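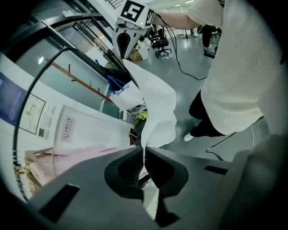 A white bag with blue handles.

I've been going to Lovside matches for longer than I care to admit, and I'm fed up with clubs patting themselves on the back over compostable cups. Lovely cups! But our away trip in April is 600 miles there and back, and most of us will be driving it, one or two to a car, because the supporters' coach was scrapped.

My mate Saeed Kazemi reckons fans won't give up their cars whatever you offer. I think he's wrong — put on a cheap coach that leaves after the final whistle and I'd be first in the queue. Knock a couple of quid off a pie for anyone who comes by bus, too.

And please, no more new third kits. I've got two in a drawer already and I've worn one of them once, to paint a fence.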